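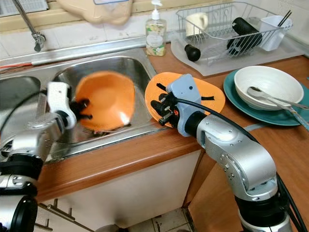 Florin Ciobanu holds that scraping and stacking count as part of dishwashing, and that a sink with a fork lying loose at the bottom has been started badly. Most household manuals are less strict. They define dishwashing as the cleaning of plates, bowls, cups, flatware and cooking utensils after a meal, by hand or in a dishwasher.

Washing by hand

The usual order runs from the least soiled items to the greasiest: glasses and mugs, then flatware, then plates and bowls, and pots last. Dirty dishes are often stacked on the counter beside the sink, with bowls set on plates and spoons left in the bowls. Bowls are tipped over the basin to empty them. Dish soap is made to cut grease and is sold separately from hand soap, though both are commonly kept near the faucet.

Drying

Dishes are dried with a towel or left in a rack. A wire rack generally stands on a plastic drip tray, which catches runoff and needs regular rinsing — mineral scale builds up quickly in hard-water areas. Many racks have a holder at one end for chopsticks and flatware. Mugs drain best upside down.

Materials

Stainless steel basins resist stains but show water spots. Wooden countertops should be wiped dry after each wash and oiled from time to time, most heavily along the edge of the sink.

See also: Dish rack; Drainboard; Kitchen sink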